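Home | Index | Tableware | Recent changes

Place mat (table protection)

A place mat is a flat covering laid under dishes to protect a tabletop from scratches, heat and spills. Large mats cover most of the table and take several dishes; single mats take one setting. Common materials are paper, cork, woven fiber and vinyl.

Paper mats are sold in sheets or cut from a roll. They lie flat once the curl is pressed out and are replaced when stained. Bowls and plates are set directly on the surface, with a gap left between them for serving.
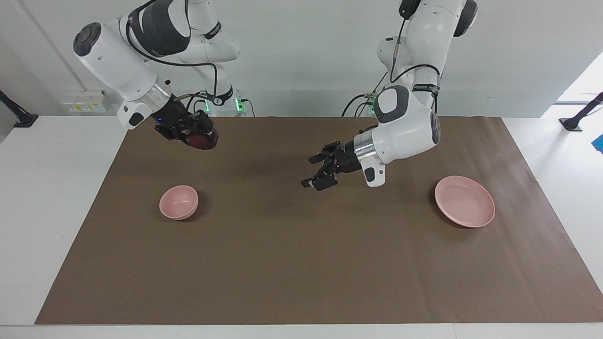
Heavier paper resists tearing when dishes are slid across it. Jayasinghe lists 8 weights, of which the lightest 2 are meant for single use. Brown stock is usually left uncoated.

See also: Coaster; Table runner; Trivet

Contact | Copyright Lusthorpe Reference | Back to top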